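Chapter 7
Small Kitchen Units: Compartments, Containers, and Put-Away

Chapter contents
7.1 Scope and terms
7.2 Containers and where they stand
7.3 Panels, edges, and markings
7.4 Open-fronted compartments
7.5 Utensils in compartments
7.6 Put-away as a measured activity
Key terms
Review tasks

What this chapter covers
After working through this chapter, the reader should be able to name the parts of a small kitchen unit, sort its loose contents by shape and handling, assign a place to each item, and write a put-away plan that another adult can follow without further instruction. The reader should have completed Chapter 6 (Shelving and Reach) and should have the clearance table from that chapter at hand.

7.1 Scope and terms

A small kitchen unit, as the term is used in this book, is any piece of low furniture that reproduces the working parts of a kitchen at reduced height. The group includes play kitchens for the early years room, practice kitchens for older children, and the compact units used in therapy rooms. Full-height teaching kitchens are treated in Chapter 11.

The unit is divided into the body and the contents. The body consists of the panels, the compartments, the worktop, and any fixed fittings. The contents are everything that can be lifted away without a tool. Contents are further divided into containers, which hold other things (bowls, boxes, pans, trays), and utensils, which do not (spoons, forks, spatulas, ladles). A spoon holds food in use, but for storage purposes it is a utensil, and its bowl is treated only as the widest part of its outline.

Worktop height is taken from the floor to the upper surface. The two heights used in the worked problems are 400 mm, for the youngest group, and 1,000 mm, for units shared with adults. Intermediate heights are found from the table in Chapter 6. Dimensions for compartments are given as internal width, internal height, and internal depth, in that order. External dimensions are quoted only when a unit is being fitted into an existing room.

The worked problems refer to two layouts. The Phelan layout places all open storage at one side of the worktop. The Zarkix layout splits open storage between both sides and leaves the middle clear. Neither is preferred here. The choice depends on the length of the wall and the number of users at one time.

7.2 Containers and where they stand

Containers account for most of the volume in a small kitchen unit and should be placed first. Three properties are recorded for each one: the footprint, the greatest width, and the way it is picked up.

The footprint is the area of contact with the surface. For a straight-sided box, the footprint and the greatest width are nearly the same. For a bowl, the footprint is smaller than the rim, and the rim governs the spacing. A common error in student plans is to space bowls by their bases. The bowls then fit on paper and collide on the shelf.

Handles add to the greatest width. A bowl with two handles on opposite sides of the rim has a long axis through the handles and a short axis across them. It can be set down in either direction, and the two directions need different clearances. Where the bowl stands next to a box, the plan should state which axis faces the box. Turning the handles toward the user gives the closer spacing; turning them sideways gives the easier lift with two hands. At least 20 mm should be left between a handle and any neighboring item, and 40 mm where the users wear gloves or mitts.
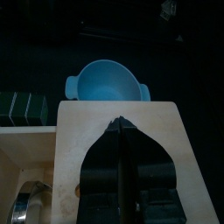

Figure 7.1 Two container types side by side: a light blue plastic bowl with tab handles at the rim, and a dark green rectangular box with thin white stripes.

The two items in Figure 7.1 illustrate the difference in recording. The box is entered by length, width, and height. The bowl is entered by rim diameter, width across the handles, and height. If the box has a lid, the lid is entered as a separate item with its own place, and the plan must say where the lid goes when the box is open.

Color is recorded as a single plain word, with a second word for shade where two items would otherwise share an entry. "Light blue" and "dark green" are sufficient. Trade names for colors should be avoided, as they change between catalogs. Pattern is recorded only when it helps to tell two items apart.

Containers are placed in the following order.

1. Place the container with the largest greatest width on the lowest surface that will take it.
2. Place straight-sided boxes against side panels.
3. Place bowls next to boxes, with the handle axis noted.
4. Nest bowls only when the handles of the inner bowl clear the rim of the outer one.
5. Leave one empty position, equal to the largest footprint, on the worktop.

Step 5 is often left out. The empty position is needed during put-away, when items are moved twice, and a unit without one will overflow onto the floor. The Tredemico checklist reproduced in Appendix B makes the empty position a pass or fail item.

7.3 Panels, edges, and markings

The panels of a small kitchen unit do three jobs. They carry load, they close off spaces, and they give the user visual information. The first two are covered in Chapter 4. The third is the subject of this section.

A plain panel gives the user no information about what belongs near it. Markings supply this. They may be printed, painted, or applied as stickers, and they fall into two classes. A spot marking is a closed shape, such as a circle or a square, placed on the face of a panel. A line marking runs along an edge or across a face and separates one area from another.

Spot markings should contrast strongly with the panel. A saturated color on white is the usual choice. The shape should still be recognizable at an angle, as users of low furniture seldom stand directly in front of it. A circle seen from the side becomes an oval, and a user who has learned "circle" will accept the oval without difficulty. A square seen from the side may be taken for a different shape, and for this reason the circle is recommended where only one spot marking is used.

Line markings are useful where two materials or two colors meet. The board in Figure 7.2 combines both classes. It carries a solid magenta-pink circle near the middle of a white surface, and a thin red stripe lies between the white and a tan panel with a pale border. In a survey of an existing unit, these would be entered on one line each: spot, circle, pink on white; line, red, between white and tan.

The surveyor should also note marks that carry no meaning, such as scuffs, glue residue, and the remains of old labels. Users may read these as instructions. A half-removed label on an otherwise plain panel draws more attention than the designer would expect, and the Flelness survey form has a column for it.

Figure 7.2 Spot marking and line marking on a white board. 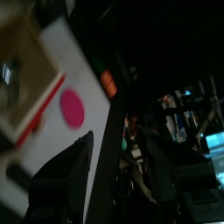 7.4 Open-fronted compartments

An open-fronted compartment is a box with one side missing. It has a top, a bottom, two side walls, and a back panel. The front edges of these parts together form the rim. Compartments of this kind are preferred to doors in units for the youngest group. A door needs a swing space, a hinge, and a free hand, and it hides the contents.

Four measurements are taken: the width and height at the rim, the width at the back, and the depth along the floor of the compartment. The width at the rim and the width at the back should agree. Where they differ by more than the tolerance in Chapter 4, the unit is out of square and should be checked before any plan is drawn.

Depth is limited by reach and by light. The limit by reach is found from the clearance table. The limit by light is found on site. Light wood helps, as the walls return some light toward the back, but the interior will still darken with depth, and the inner corners darken first. A simple check is to place a utensil against the back panel and stand at the normal working position. If the outline of the utensil cannot be made out, the compartment is too deep for that position in the room, and either the unit is turned or the back panel is brought forward.

The rim receives the most contact of any part. Edges should be rounded or covered. A colored strip along one vertical edge serves as a line marking and shows the user where the opening begins. One edge is usually enough; a strip on all four sides is treated by many young users as a picture frame, and they hesitate to reach through it.

7.5 Utensils in compartments

Utensils are long in one direction and have an uneven outline. In a compartment they may lie flat, stand upright in a container, or hang from a peg. Lying flat uses the most floor area and needs no fittings. Standing upright uses the least floor area and requires a compartment at least as high as the longest utensil plus the lifting clearance.

The lifting clearance is the distance the utensil must travel before it is free. For a spoon stood on its handle in a cup, this is the depth of the cup. It must be added to the height of the utensil, and the sum must be less than the height at the rim if the spoon is to be lifted straight up.

Metal utensils are easy to find in a dim compartment when they catch the light at the rim and hard to find when they do not. Dull finishes give a more even result. The plan should record the finish of each metal item as dull or bright. 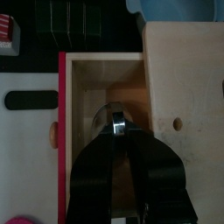 Figure 7.3 Metal spoon at a light wooden compartment, bowl toward the interior. A red strip borders the opening on the left.

The orientation of a utensil at put-away should be fixed in the plan. "Bowl in" means that the bowl of the spoon points toward the back panel; "bowl out" means that it points toward the user. Bowl in leaves the handle within reach. Bowl out makes the type of utensil easier to see, but the user then takes hold of the part that touches food. Bowl in is the default throughout this book, and exceptions are marked in the plan with an asterisk.

7.6 Put-away as a measured activity

Put-away is the return of all contents to their places after use. It is timed from the first item lifted to the last item released. Only the total is recorded at this stage; times for single items are introduced in Chapter 8.

A trial uses a fixed set of contents and a fixed starting arrangement. The set for the exercises in this chapter is one bowl with handles, one box, and four utensils. An item counts as placed when it is fully behind the rim, or fully on its marked surface, and in the orientation given in the plan. An item leaning on the rim is recorded as not placed.

Key terms
body; contents; footprint; greatest width; handle axis; lifting clearance; line marking; put-away; rim; spot marking

Review tasks
1. Draw a plan view of a two-handled bowl beside a straight-sided box. Mark both possible handle axes and the clearance required for each.
2. Survey one panel of a unit available to you. Enter every marking as spot or line, and list separately any marks that carry no meaning.
3. Measure an open-fronted compartment at the rim and at the back. State whether it is square within the tolerance in Chapter 4.
4. Write a put-away plan for the exercise set in the Phelan layout, then rewrite it for the Zarkix layout.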